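Segmentation Notes from the Burau Project

Posted Sat 14 June by Glória Calado

The perception group at Burau completed its review of the hand and object segmentation module last week. I am recording the main findings on my personal page, as several colleagues at Bhatia have asked for them.

The module receives egocentric video and assigns each pixel to a hand, a tool, a workpiece or the background. It performs well on rigid items. Our difficulty lies with small, loose material, which the tracker tends to merge into one region and then lose when fingers pass over it.

Daithí Gallagher rewrote the association step in Menier, our annotation tool. Labelers may now mark a pile as a single group and attach separate pieces to it only when they leave the group. The change was tested on 475 clips and reduced correction time by 14 percent. Three clips failed to load and were excluded.

Reflections remain a concern. Polished counters produce false contours under bowls, and the depth estimate is unreliable there – Yogesh Shukla is preparing a filter, which should be ready in July. 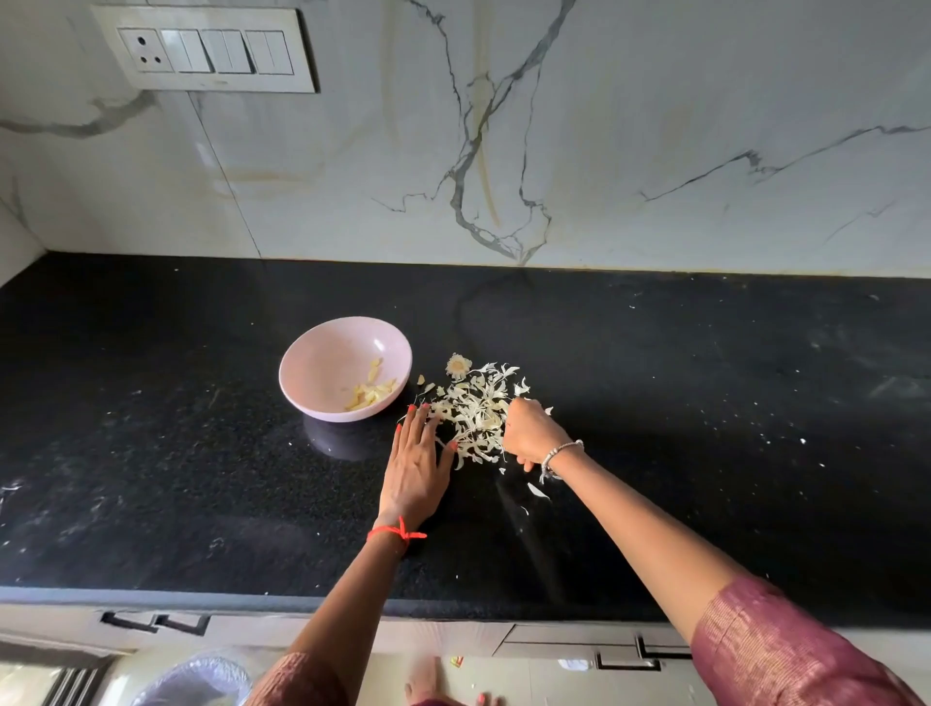
Separating white petals on a speckled granite counter, with a small bowl of chopped pieces to the left.

Pale fragments on a light surface are still labeled by hand. Rajkumari Malhotra maintains the guidelines for these cases, and comments on the current draft should be sent to her directly.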